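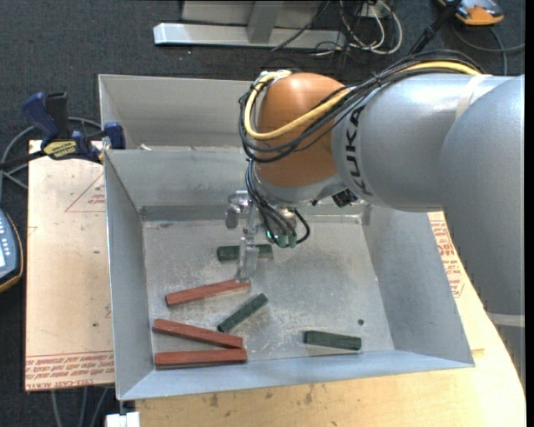

Okay, April 2023 is done and I finally sat down with a cup of coffee and the spreadsheet, so let's talk about the emergency fund. I've had a few emails asking why I keep going on about it when I could be writing about side hustles or index funds (I will, I promise!), and the short answer is that I didn't have one for most of my adult life and it cost me a lot of money.

Quick recap if you're new. When I moved to Davisbridge I had a checking account, a credit card and a very positive attitude. Then the transmission went. The quote was $1,057 and I put the whole thing on the card, and I was still paying it off the following spring, plus interest, plus all the little things I kept adding to the card because hey, it already had a balance on it. I still get a bit annoyed typing that out.

So this time I wanted to do it properly. My goal was $2,000 in a separate savings account before I put a single extra dollar anywhere else. I know the usual advice is three to six months of expenses, and I'm going to get there, but when I worked out what six months was for me I closed the laptop and went for a walk. $2,000 was a number I could look at.

I opened the account at Valtari Credit Union, mainly because it's a different place from my regular bank. I can't see the balance when I'm checking if I can afford takeout, and it takes a couple of days to move money back over. That delay has saved me from myself more than once – there was a very nice patio set in March that I'm still thinking about.

It took me 7 months. I set up an automatic transfer for the day after payday, and then anything odd that came in went straight over too. Selling my old bike, a rebate on the internet bill, birthday money from my aunt (sorry, Auntie, it was supposed to be for something fun). The biggest single chunk was my tax refund, $600, and I will admit I had already spent that in my head about four different ways.

And then of course, two weeks after I hit the goal, I cracked a tooth on a piece of toast. Toast! I paid the dentist out of the fund the same afternoon and drove home feeling weirdly cheerful, for somebody whose whole jaw was numb. So the balance is down a bit again and I'm topping it back up, but there's nothing on the card.

A couple of things I'd do differently. I started with a transfer that was too big, and for the first two months I kept having to pull some of it back to cover groceries. Dropping it to a smaller amount and leaving it alone worked much better. I also wasted a lot of time comparing interest rates between accounts when I had next to nothing to put in them. I had a whole tab for it! With color coding!

For tracking I use the Boyer budget template, the plain one with the monthly tabs. I tried an app called Brevodus over the winter and it looked great, but it kept filing my gas under entertainment and I got tired of fixing it. If you've had better luck with it, let me know in the comments, I'd be willing to give it another go.

Plan for May is to get the fund back to where it was and then start on the car insurance, which renews this summer and which I have never once shopped around for. I'm going to call a few places and write down what each one quotes me – that'll probably be the next post, unless I break another tooth.

Contact | Privacy | © 2023 All rights reserved | Back to top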